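From: Caroline Massawe
To: Primow swap and sort list
Date: 20 Jan 2020
Subject: Re: baskets, bins and that rack

Hi all,

Obadia Mbwambo wrote:
> Can somebody tell me what we have in the way of baskets before I order
> from Ustitz again? Their minimum is 30 and I don't want to pay for more
> of the same. Also, is the wire rack any good or should it go?
>
> Obadia

Obadia, please hold off on the order! I went through the lot and we have plenty for the seed packets and the small tools. Blue ones, black ones and see-through bins, three of each on the table:

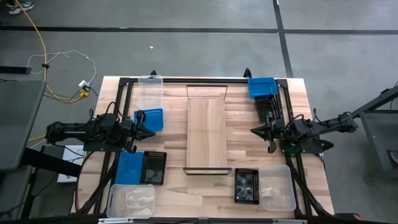 1. What goes in what

The blue ones have little holes along the side, so I'd like those for bulbs. The clear bins can take the seed packets, because Salim is forever digging for the labels (sorry Salim, but you are) and with those he can see in from the side. String, ties and clips can go in the black ones – I don't much care which.

If you'd like to try a layout yourself, give each kind a corner and leave the middle open. You can always shuffle them after.
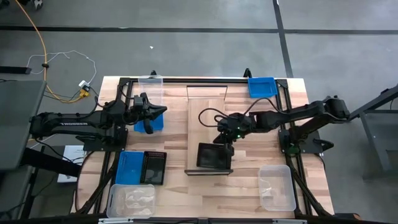 Blue and black baskets side by side, clear bins nearer the front.

2. The rack

I say keep it. Mwanahawa wanted to give it to the people at Futik, but we'd only end up buying another one in June when the pots come back. It'll take a big basket above the crossbar and still leave the tabletop under it clear for trays.
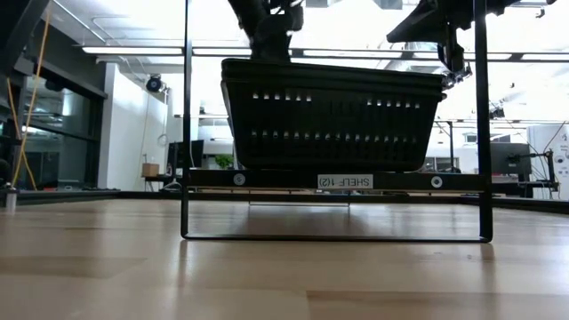 Labels are my real gripe. I printed a whole sheet of them last year and I would love it if we stuck to one system, whatever it is. The rack has its SHELF 1(2) label on upside down, and I'd like to peel that off and put it back the right way up before we add any more. Saeed, do you still have the label tape, or did it go to Athumani with the other box?

One more thing on the black baskets: they nest, so when they're empty please stack them on the rack and keep them off the floor.
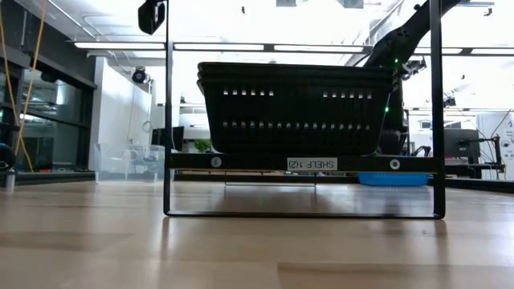 3. Still to do

Saeed – label tape, see above.
Mwanahawa – can you tell Futik no on the rack, nicely?
Obadia – cancel Ustitz if it's not too late, and send me the receipt for the last order.

I'm in most afternoons if anyone wants to come and argue about bulbs.

Caroline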